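Residence Council Diary: Entry for 14/08/2022
Kept by the Office of the Secretary, Namton Hall
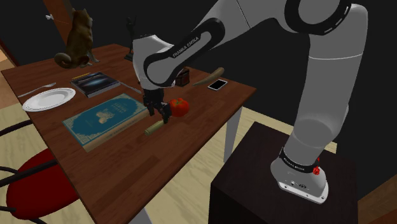 Handover of the Secretary's papers

The outgoing Secretary, Corina Nedelcu, passed the council's papers to this office shortly after breakfast. They consist of the minute book, the attendance sheets for the spring term, the key to the notice cabinet and a folder of letters concerning the laundry hours. The sheet for the second meeting in May is missing. Ms. Nedelcu believes it was lent to the Bendum wing and never came back. A note has been left with the wing representative asking for its return before residents move in.

I signed for the papers at the office window. The minute book will be kept in the locked drawer from now on, and members who wish to read it may do so during office hours.

Change to the rules on seats

The council met in the reading room at ten. Marloes Wuyts took the chair. The only matter carried over from July was the proposal to give the Ilie annex a seat of its own. Until now its residents have voted with Bendum, and several of them wrote last term to say that they had never met the person who spoke for them.

Grigore Marinescu spoke against the change. His view was that the annex is small, that a separate seat would give its residents more weight than those in the main building, and that the same result could be reached by asking the Bendum representative to hold an open hour in the annex. Maricica Cârstea replied that the open hour had been promised twice before. The discussion was long but polite. The proposal passed by six votes to four, and the new seat will be filled at the fall election along with the others.

I had expected the vote to go the other way, and I had drafted the notice on that basis. It had to be written again over lunch.

Voter list

The housing office sent the list of returning residents in the afternoon. It carries 186 names. New residents will be added after move-in, and anyone who changes rooms before the list closes will vote in the new wing. Tamara Neagu has agreed to check the list against the room plan, as she did last year. She found two residents entered under old room numbers before she had finished the first page, so the task may take longer than planned.

Residents who are away for a term on exchange remain a difficulty. The rules say that a voter must be "in residence," and the council has read those words differently in different years. The chair asked this office to look through the older minutes and report on what was done. I began this evening and have found one ruling in favor of such voters and none against – but the books before the move to the present building are still in storage.

Campaign posters

The poster rules stay as they were, with one addition. Candidates may now use the board beside the Gumby, our snack counter, provided that the menu is not covered. Mr. Marinescu asked that posters be taken down by the candidates themselves on the evening the polls close. This was agreed without a vote.

Other business

A request from the chess club for use of the reading room was put off to the next meeting. Ms. Wuyts reminded members that nomination forms must be handed in on paper, with the signatures of four residents from the same wing, and that forms sent by email will be returned. The meeting closed shortly before noon.

The revised notice went up in the cabinet after dinner. The lock is stiff and the left door does not close fully. I have written to the building office to ask for a repair.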